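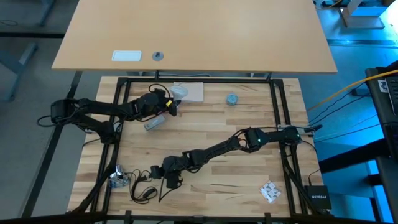

Overhead camera view, bench 2, both follower arms on the frame.

Tumcombe Bench Demonstrations

README and data card, release 2

Contents

1. Summary
2. Bench
3. How the demonstrations were given
4. Tasks
5. Files
6. Loading
7. Splits
8. Known faults
9. Changes since release 1
10. Licence and citation

1. Summary

Tumcombe is a set of teleoperated demonstrations recorded on a two-arm bench at the Lirden workshop. An operator drives a pair of leader arms by hand and the follower arms on the bench copy the joint positions. Every episode holds joint states, commands and camera images on a common clock.

Episodes attempted: 1,000
Episodes kept: 700
Training: 542
Held out: 158
Arms: 2 followers, 2 leaders
Type: tabletop manipulation, short horizon
Annotation: task name and outcome per episode, no per-step labels

The set was made for imitation learning from small amounts of data. It has also been used for checking time alignment code, for which the rejected episodes may be more useful than the kept ones. Rejected episodes are supplied in a separate archive and are not covered by the counts for training and held out.

2. Bench

The work surface is a butcher-block table inside a rectangular black aluminium frame. Both follower arms are fixed to the frame and not to the wood, so the top can be changed without moving the arm bases. One arm is on the left bar and one on the right, the right one at a white clamp bracket. In the files they are called left and right as seen by the overhead camera, and the same names are used for the leaders.

A square marker with a black-and-white pattern lies in the lower right part of the table in the view shown. It is used for the table frame transform in calib/table.json. The marker was taken up and put back between recording blocks, so use the transform stored with the block and not a single one for the whole release.

The network switch at the bottom right corner of the table (Netgear) carries camera traffic only. Arm traffic goes over a separate serial link and does not share the switch. Losses on one do not imply losses on the other.

Other items on the table are not cleared between episodes unless the task sheet says so. A policy trained on the overhead view alone will see them. There is no mask for background objects.

3. How the demonstrations were given

Control is joint to joint. There is no inverse kinematics in the loop and no scaling between leader and follower. The operator sits behind the bench with a direct view of the table and does not use the camera feed while driving.

Sequence for one episode:

Place the task objects by the task sheet.
Bring both leaders to the rest pose.
Hold the foot switch to couple leader and follower. Coupling is refused if any joint differs by more than the limit in config/couple.yaml.
Start recording.
Carry out the task.
Return both arms to rest.
Stop recording, release the foot switch, mark the outcome.

The outcome is marked by the operator at the bench and checked later from the video. Where the two disagree, the later mark is kept and the field outcome_source reads "review".

Arms not needed for a task stay coupled and are held at rest by the operator. Small motions in the idle arm are therefore real commands. They have not been filtered out. If you train on one arm only, drop the other arm's columns; do not set them to zero, as zero is a valid joint position on this hardware.

Gripper commands are recorded as opening, from 0 (closed) to 1 (open). The follower gripper has a current limit, so on a firm grasp the measured opening stays above the commanded one. This difference is the only contact signal in the set. Keep both columns if contact matters to you.

4. Tasks

cup_to_board
Pick up a paper cup from the table and stand it on the wooden board. Either arm. The cup is placed upright at the start.

cup_off_board
The reverse. The cup is taken by the rim or by the side as the operator prefers; the grasp is not labelled.

board_slide
Move the board towards the near bar with one gripper while the other arm stays at rest.

box_handover
Pick up a small box with the left arm, pass it to the right arm above the table, set it down. Counted as failed if the box touches the table during the pass.

free_play
No fixed goal. The operator moves whatever is within reach. Included in training only.

Task sheets are in docs/tasks. They give start areas, not exact start positions. Object positions at the start of an episode are not measured — estimate them from the first image if you need them.

5. Files

episodes/ one folder per episode, numbered without gaps
episodes/NNNN/state.parquet measured joints and gripper opening, both arms
episodes/NNNN/command.parquet leader joints and gripper opening, both arms
episodes/NNNN/overhead.mp4 overhead camera
episodes/NNNN/meta.json task, outcome, block, operator code
calib/ camera intrinsics, table transform by block
config/ coupling limits, joint order, joint signs
docs/ task sheets
rejected/ separate archive, same layout

Times are in seconds from the start of the episode, taken on the recording host. Joint angles are in radians. Joint order runs from base to wrist. Joint signs differ between the left and right arms; see config/signs.yaml before mirroring anything.

6. Loading

The reader is called gurthorpe, after the repository it came from. It needs Python and pyarrow, plus a video decoder if you want images.

from gurthorpe import Episode
ep = Episode("episodes/0031")
q = ep.state("left")
u = ep.command("left")
img = ep.image_at(q.t[0])

image_at returns the last image at or before the given time. It never returns a later one. Earlier versions took the nearest image, which leaks future information into training by up to half an image period.

7. Splits

Splits are by recording block. No block appears in both parts. A random split by episode gives better numbers and should not be reported against ours, as episodes in a block share lighting, marker position and clutter.

The lists are in splits/train.txt and splits/heldout.txt.

8. Known faults

The right follower lags the left by a small, steady amount. Commands are as sent and have not been shifted.

Cables lie on the table in some blocks and can move when an arm brushes them.

In board_slide the arm sometimes hides the board from the overhead camera for much of the episode. There is no second view.

Operator codes are not balanced across tasks. One code accounts for most of box_handover.

9. Changes since release 1

Joint signs for the right wrist corrected in config. Data files unchanged.
Table transform now stored by block.
free_play moved out of the held-out part.
image_at changed as described in section 6.
Duplicate episodes removed and numbering closed up. Episode numbers do not match release 1; the old number is kept in meta.json as old_id.

10. Licence and citation

Data: CC BY 4.0. Reader: MIT.

Boateng, Tumcombe Bench Demonstrations, release 2, Lirden.

Faults should be reported in the issue tracker with the episode number and release.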